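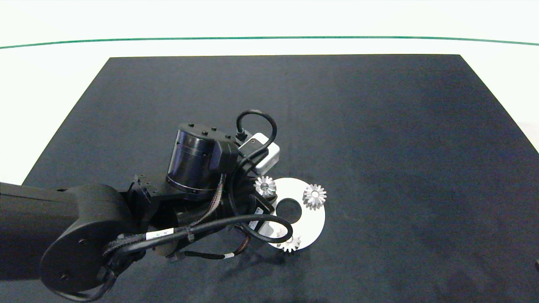 A black robotic arm above a dark mat on a white table.

December
By Tahmineh Rahimi

The governments of Adutura and Eltell have agreed to resume talks on the shared management of the Doolan river crossing, ending a silence between the two capitals that had lasted since the spring. Officials on both sides confirmed that delegations would meet at Plarkadholm, the small port town which has hosted most of their earlier negotiations.

The crossing carries 600 lorries a day in the harvest season and far fewer in winter. Under the present arrangement, each state inspects goods separately, and drivers may wait for 20 hours before their papers are stamped a second time. Eltell has long proposed a joint customs post. Adutura has resisted, arguing that foreign officers stationed on its bank would require the consent of its parliament. 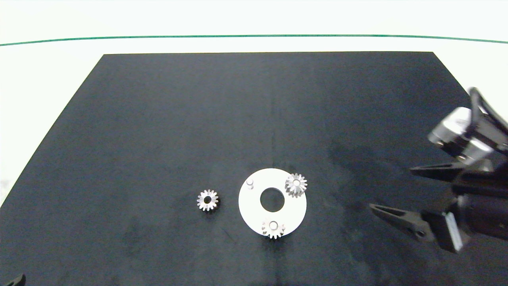 The foreign ministry of Adutura said in a written statement that it regarded the question of sovereignty as settled and would discuss only practical matters. Its counterpart was less guarded. A senior Eltell diplomat said that no agreement on inspections could last unless the status of the 300 residents of the river islands was addressed at the same time.

Those residents hold papers from one state and pay rates to the other, an inheritance of the boundary treaty signed 70 years ago. They have asked to be represented at Plarkadholm. Neither delegation has so far replied to the request, although both received it in writing.

The agenda for the opening session lists customs hours, ferry licences and the upkeep of the eastern embankment. The islands do not appear on it.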